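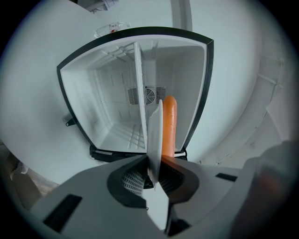

Right, thread time. Can a machine put my shopping away yet? I've been banging on about this since April and people keep asking, so let's have it out.

Short answer: a bit. Slowly. One thing at a time, and you'd better like waiting.

Packing a small fridge is harder than it sounds! You've got to get past the lip, miss the divider, not knock whatever's already in there, then let go at the right moment. I do all that half asleep with the kettle on.

Paora Ruawai (who knows far more than me) reckons letting go is the worst bit. Anyone can grab a carrot. Putting it down so it stays put is another matter, especially on a ribbed floor where long round things like to roll.

Then there's showing it how. People do the job by hand, over and over, with the same sort of gripper the robot would use. Cuiping did 300 goes at one chore last month and says she now dreams about shelves. She reckons she'll want 700 before she trusts it with eggs.

Someone's bound to ask about Trorkwood, the little shop I help out at. We had a proper think about a machine for restocking the drinks fridge. The trial would have taken 8 weeks and I can fill the thing in ten minutes, so that was that. For now!

Booker replied to say his robot hoover already does "household chores". Booker, mate, it got stuck under your sofa twice while I was round for tea.

Where I'd put my money: wiping down, folding towels, putting veg away if the fridge is always laid out the same. Where I wouldn't: my fridge. There's a jar at the back I'm scared of myself.

Maëlys wants to know if I'd buy one tomorrow. No. Ask me again in 2 years, and bring your own carrots.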